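From the odds and ends shelf

Hello again, and happy May! I'm writing this with a cup of tea balanced on a box of jigsaw pieces, so if it all ends abruptly you'll know why.

First things first, thank you to everyone who wrote in after last time's piece about the kitchen drawer. I had 19 replies, and every single one of you has the same drawer as me! Noeline Ruddock's contains a door handle from a house she moved out of before her son was born (he's at university now). Thulani Ngcobo keeps his spare keys in an old mustard tin and has no idea what any of them open, but he won't part with them, and I don't blame him one bit.

So this time I wanted to talk about the next size up, the Big Bin of Bits. Most homes have one and most workplaces have three. You know the sort of thing, a whopping great tub that starts life as a sensible place for one sensible kind of item, and then somebody drops a toy in on the way past, and somebody else adds a tray, and before long you're rummaging up to the elbow for a thing you're fairly sure you saw in there at Christmas.

My own feeling is that a metal bin is best for this. I've had plastic ones and they crack at the corners, and I had a lovely wicker one that shed bits of itself over everything (never again). Metal gets scruffy, of course it does, but the scratches don't bother me in the least and you can wipe it out with a damp cloth when the bottom finally comes into view. 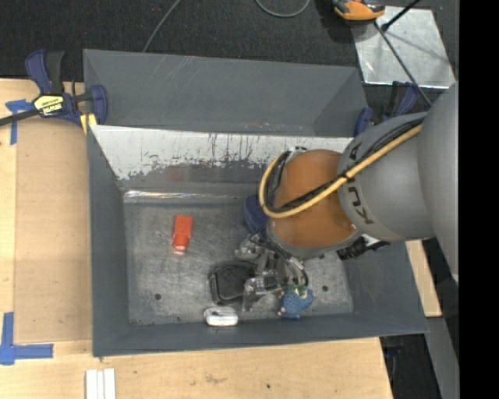 The other thing I'd say is to keep the number of things low. I know, I know! But a deep bin with a few items in it is a pleasure to use, and a deep bin full to the brim is just a cupboard lying on its back. When you can see bare floor between one object and the next you can go straight to what you want, and a small pale thing doesn't vanish under a big dark one. Sloping sides help as well, as everything slides down to where you can reach it instead of sulking in a corner.

Leokadia Głowacki has a rule I've pinched wholesale. She empties hers completely every 4 weeks, on to an old sheet, and whatever she can't name goes in a carrier bag by the back door. If she hasn't gone looking for it by the next emptying, out it goes. She swears she has only regretted it once, and that was the foot off a sewing machine.

I tried it myself and did pretty well until I got to the toys. What is it about toys? Mine are long past the age for them, and still I stood there holding a rubber lizard and feeling like a monster. It went back in. So did a yo-yo with no string and a little bus. I've decided they can have one corner between them, and that's my final offer.

A couple of practical bits while I'm on the subject. Anything shallow, like a tray or a lid, wants to go in the right way up or it'll trap whatever is underneath. Anything with a cable gets the cable wound and tied before it goes anywhere near the bin (Khanyisile Adams uses the ties off bread bags, very thrifty). And please don't patch things up with sticky tape inside, it picks up every hair in the house and you'll be scraping at it with a fingernail for weeks.

Leonie Bachmann has promised me a piece on button jars for next time, and she tells me hers was last sorted when she was living in her first flat, so I'm expecting treasures. If you've got a bin, tub, crate or bucket you're proud of, or ashamed of, do write and tell me what's at the bottom. Mine was a teaspoon, and I've been blaming the dishwasher for that since last summer.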